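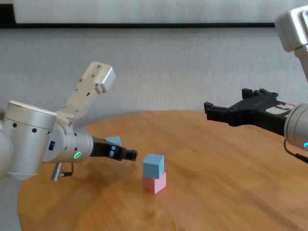

Relatório de progresso - projeto Julberg, agosto

Concluímos 600 tentativas de empilhar e arrumar com dois braços. Blocos leves sobre mesa lisa já não são problema. Dobrar panos continua fraco e a loiça ainda não foi testada. Na loja da Vulport, repor prateleiras exige supervisão constante. Gastámos 1711 euros em peças. Para o próximo período pedimos mais 25 horas de oficina - sem elas, os ensaios de cozinha ficam adiados.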